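How to Keep a Release Calendar for Movies That Will Not Hold Still

I keep a spreadsheet of every film I intend to see. It once had 22 titles on it and two of them opened on the day they were supposed to. If you would like that kind of disappointment in your own life, properly organized, the setup takes an evening.

What you need

A spreadsheet program. A calendar app that lets you make a second calendar. A willingness to type the word "TBA" more often than is healthy.

Step 1: Make the columns

You want seven: Title, Announced Date, Current Date, Confidence, Theater or Streaming, Source, Notes. Resist adding a column for Cast. You will spend the whole evening on it and then the lead will drop out over scheduling.

Announced Date gets filled in once and never touched again. Current Date is the one you change. Keeping both lets you see how far a film has drifted. My record holder is Gindholm, a submarine thriller that has been "coming this February" for three Februaries.

Step 2: Rank your sources

Write the source for every date, even if you're sure you'll remember. Mine go in this order:

The distributor's own announcement
The theater's ticketing page
Trade press
The director, in an interview
An actor, in an interview
A fan account with a countdown clock

Anything from the last two gets typed in gray. An actor will tell you a film is out in spring with total sincerity, having last heard from the production when they returned the wig.

Step 3: Assign confidence

Use a number from one to five. Five means tickets are on sale. Four means there's a trailer with a full date at the end of it. Three is a poster with a date. Two is a poster with a season. One is a poster that says "Soon."

Sort the sheet by this column first and by date second. It pushes the wishful thinking to the bottom, where you can scroll down and visit it.

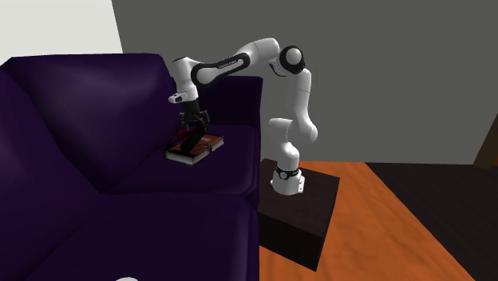 Image credit: Tove Eyvindsson

Step 4: Move only the fours and fives to your calendar

Make a separate calendar called Movies and give it its own color. Enter the fours and fives as all-day events. Everything else stays in the spreadsheet until it earns a promotion. I used to put every rumor straight into my main calendar, and one February it informed me that I was seeing six films and a dentist on the same afternoon.

For each event, set two alerts: one a week ahead, so you can check whether the date has moved, and one the day before, so you can check whether the date has moved.

Step 5: Handle the delays

When a film slips, change Current Date, drop the confidence by one, and write the official reason in Notes. Official reasons are worth saving. Ana was delayed "to give audiences the experience they deserve." Toft was delayed "in light of the overwhelming response," and at that point the response consisted of a teaser with 1,837 views, a fair number of which were mine.

If a film moves forward instead of back, check again in the morning. It does happen. Usually a bigger film has left the slot and everyone is running for the chair.

When the new date is just a year, enter December 31 of that year and set confidence to one. The spreadsheet needs something to sort by, and you'll be pleasantly surprised by anything earlier.

Step 6: Deal with split releases

Some films open in a few cities, then everywhere, then on streaming. Give each one its own row and put the city or service in parentheses after the title. Cusasier had four rows on my sheet by the end, and I still managed to miss it in theaters by staring at the wrong one.

Step 7: Prune

Once a month, open the sheet and cut anything that has sat at confidence one for over a year. Paste those rows into a second tab. I call mine The Vault, though it's closer to a drawer. My first sheet had no pruning step and grew to 600 rows, including a sequel to a film I didn't like and a musical I'm fairly sure I dreamed.

A note on sharing

You can share the calendar with friends as view-only. Do not give anyone editing rights. Someone will "helpfully" change a date based on a fan account, and you'll find yourself in a theater lobby at 7 p.m. holding popcorn for a film that is still being edited.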